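## 6. Gripping thin and delicate objects

This section applies to the Zekemura two-finger gripper with the wrist camera fitted. Complete the force calibration in section 5 before you begin.

**Caution:** Keep hands clear of the fingers whenever the arm is powered. The handheld control must stay within the operator's reach.

1. Set the arm to manual mode and open the fingers fully.
2. Set the grip force to level 2. Higher levels will crush soft stems.
3. Set the closing speed to 20 mm/s.
4. Bring the fingers level with the bare lower part of the stem. Do not grip across a leaf joint.
5. Close the fingers until the contact light on the control stays lit.
6. Wait 300 ms, then lift straight up.

A flower with a heavy bloom should be held upright, with the bloom well above the fingers and the leaves free of the mechanism.
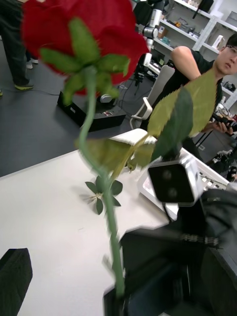
Travel speed should be kept low while the object is held. Long stems sway when the arm stops and may slip in the fingers. If this happens, lower the acceleration limit to 20 per cent and repeat from step 4.

**Note:** Large leaves close to the wrist camera can hide the target from view. Turn the wrist until the stem can be seen again, or switch to the external depth camera in the Noltine viewer.

7. To release, lower the stem to the surface and open the fingers at the same speed.
8. Remove leaf fragments from the finger pads with a dry cloth. Do not use solvent.

Pad wear is covered in section 9.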